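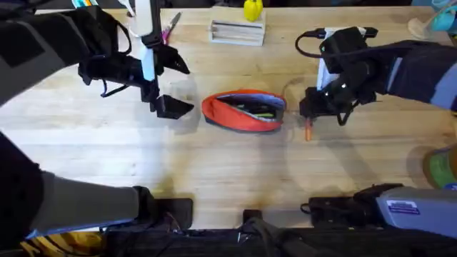
Gornell pencil case swap returns for the new school year

The Gornell pencil case swap is back this August, and it's going to be bigger than ever! Last summer 135 families came through the doors of Zisside Hall with bags of pens, rulers, rubbers and half-used colouring sets, and nearly everyone went home with something they needed. This year the organisers are hoping for around 300.

The idea couldn't be simpler. Bring whatever school stationery is sitting in your drawers, put it on the right table and help yourself to what you're short of. You don't have to bring anything to take something, and no money changes hands at all. Zipped cases, lunch bags and rucksacks are welcome too, as long as the zips still run.

New for this year is a mending corner run by Gulia, the sewing shop on the high street. They'll be fixing stuck zips and torn linings while you wait, and older children can have a go at making their own case from scrap fabric (there are 20 places, so get there early for that one). Felt tips will be tested at the door, which was easily the most popular job with the under-sevens last time!

Doors open at 10am and the swap runs until 2pm, with tea and cake from the Hashemi bakery. Anything left over will be shared between the 2 primary schools in the village.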